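Notes for the hangers and baskets talk
September, evening slot, doors at 6:30

Before I start

Water on the left. Remember to turn the clicker on, you forgot at Pellegrini and stood there clicking at a wall. Say thank you to Serena Marchetti for setting up the chairs and for talking me into this one.

Slide 1: Hello and why laundry

Hi everybody, I'm Loredana Rinaldi, and I'm going to spend the next half hour on the part of laundry most of us skip, which is the bit between the dryer and the closet. I used to run the back room at Pristent, a resale shop, and we put nearly 1000 pieces on hangers in our busiest month. So I've had a lot of time to get opinions about hangers (and about baskets, we'll get to baskets!).

Ask the room: who has a chair with clothes on it right now? Wait for hands. Put mine up too.

Slide 2: The chair

Keep this short. The chair fills up when the hangers live in the closet and the clothes are somewhere else. You walk over with a shirt, there's no free hanger, you put the shirt down. Tell the story about the blue dress and the cat. Don't do the cat voice.

Then the main idea of the whole talk: bring the hangers to the clothes. Pull out every empty one before you start folding, and give them a basket of their own next to where you work.

Slide 3: The table

I like a plain table with nothing on it. At Pristent we had a long one, at home I use the end of the kitchen table after breakfast. Light top if you can get it, because dark socks show up and so does lint. Basket on the left, clear space on the right, and you work across. Lefties, flip it, I won't be offended.

Basket goes down first, before you bring anything else over. A rectangular one sits nicely along the edge of a table, and I like an open top and some kind of handle slot so you can drag it toward you with one hand. Mine at home is from Jendau and it's gone a bit soft in the corners, but I'm attached to it.

With the basket in place, pick up a hanger near one end and see how it behaves. Plastic ones with extra loops and hooks are the fussy type, they grab each other the second you stack them, so they get handled one at a time.

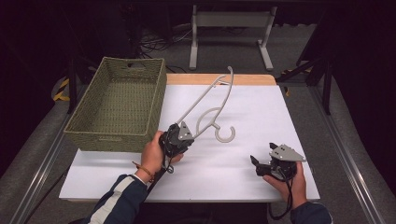 Slide 4: Sorting the hangers

Pause here for a sip of water, this is the long slide.

Start with the plain ones. Hooks all facing the same way, and lay them in flat. I know it sounds picky, but try pulling one out of a pile where they face both ways and you get five.

Next, anything with clips. Those go on top, clips up, and if a clip has lost its grip put the whole hanger in the recycling pile. Someone always asks whether you can fix them with a rubber band. You can, for a week or so.

Then the odd shapes, the ones with loops and C hooks for scarves and belts. I keep 2 of these and I gave the rest away. If you wear a lot of scarves keep more, obviously.

Wire ones from the cleaner: take them back if your cleaner wants them. The place on Pliltusia does, mine at home doesn't.

Slide 5: Now the clothes

Shirts first, top button done up. Pants folded over the bar while they're still a little warm. Sweaters don't get hangers at all, so fold those and leave them at the end of the table.

Demo with the gray cardigan. Ask for somebody from the front row to try it, and pick a person who looks like they want to!

If running late, skip the part about padded hangers.

Slide 6: Questions

Likely ones: velvet hangers (yes, but they shed), kids' sizes (separate basket), damp shirts (fine on plastic, leave a gap between them).

Mention the sign-up sheet by the door, and the room code is 1711 if anyone steps out and needs to get back in. Take the cardigan home this time.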